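线为什么会打结?

抽屉里的耳机线,书包里的跳绳,针线盒里的棉线,放进去的时候好好的,过几天拿出来就缠成了一团。很多小朋友以为是有人弄乱的。其实线自己就很容易打结,下面说说这里面的道理。

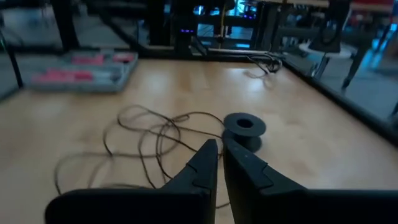
线有三个特点:细、长、软。一根铅笔不会打结,因为它是硬的,弯不过来。一小段线也不太会打结,因为它的两头离得近,绕不了几圈。线越长、越软,就越容易弯成一个个圈。圈和圈叠在一起,线头只要从其中一个圈里钻过去,结就有了。

线头是怎么钻过去的呢?靠晃动。你背着书包跑步,书包里的东西会一直动,线也跟着动。每动一下,线头就换一个位置,可能从别的线上面过去,也可能从下面过去。动的次数多了,总有几次会穿进圈里。穿进去容易,要正好原路退出来就难得多。

还有一个原因叫“记忆”。线长时间绕在一个圆轴上,就会记住弯弯的形状。你把它放开,它还想卷回去,在桌上自己弯成圈。细的金属丝特别明显,拉直了一松手,又弯了。棉线软一些,记忆没有这么强。

线轴有什么用?

线轴的样子很简单。中间是一根细一点的轴,线就绕在上面。两头各有一个圆片,比轴宽,用来挡住线,不让线从旁边滑下来。许多线轴的正中间还有一个圆孔,可以套在杆子上转。

线轴一转,线就一圈一圈放出来。要用多少放多少,剩下的还老老实实待在轴上。如果放出来太多,松松地堆在桌上,就又回到前面说的情况了。

阿廷加(Atinga)小镇上有一家做手工材料的小厂,叫利西茨(Lisitz)。厂里的绕线机一分钟能转2000圈,绕一个小线轴用不了多长时间。绕线的时候,有一个小钩子带着线左右移动,这样线才会铺得平,不会全挤在一边。我们用手绕线也是同样的道理,要一边绕,一边慢慢左右移。

怎样解开一团线?

第一步,不要拉。很多人一着急就使劲拽两头,结果松松的圈变成了很紧的死结。

第二步,把线放在颜色浅、表面平的桌子上,光线要亮。深色的线放在浅色的桌面上,看得最清楚。

第三步,用手指轻轻把线团往外扒松。线团变大了,圈和圈之间就有了空隙。

第四步,找到一个线头,从它开始,一个圈一个圈地退出来。退出来一段,就绕到线轴上一段,不要让它再掉回线团里。

如果是细的金属丝,要小心折弯的地方。同一个地方反复折,金属丝会断,断口很尖,会扎手。这时候请大人帮忙。

阿尔比·洛克耶(Alby Lockyer)是手工课的老师。有一个星期六上午,他让大家每人解一团棉线。曼萨·埃顺(Mansa Eshun)用了23分钟,解开的线有125厘米长,里面只有两个真正的结,别的地方都是线圈叠着线圈,看起来像结。

怎样不让线打结?

缝东西的时候,一次剪下来的线不要太长。小朋友用的话,40厘米左右就够了,用完再剪。

线用完了要马上绕回线轴,线头卡在线轴边上的小缺口里。没有缺口的线轴,可以用一小块胶带贴住线头。

电线和充电线不能绕得太紧,更不能对折。正确的做法是顺着它原来弯的方向,绕成松松的大圈,再用扎带或者橡皮筋在中间扎一下。绕圈之前要先把插头拔下来。

小零件也不要和线放在一起。珠子、扣子、夹子混进线团里,会把线挂住,解起来更麻烦。可以用带格子的收纳盒,一个格子放一种东西,线轴单独占一格。

试一试

准备一根长棉线、一根短棉线和一个带盖的空盒子。先把长线放进盒子,盖好,摇一会儿,打开看看有没有打结。取出来以后,再放短线,摇同样长的时间。每种线多试几次,把结果记在本子上。

你还可以换成鞋带、毛线或者绳子再试。粗的线和细的线,哪一种更容易打结,自己摇一摇就能看到。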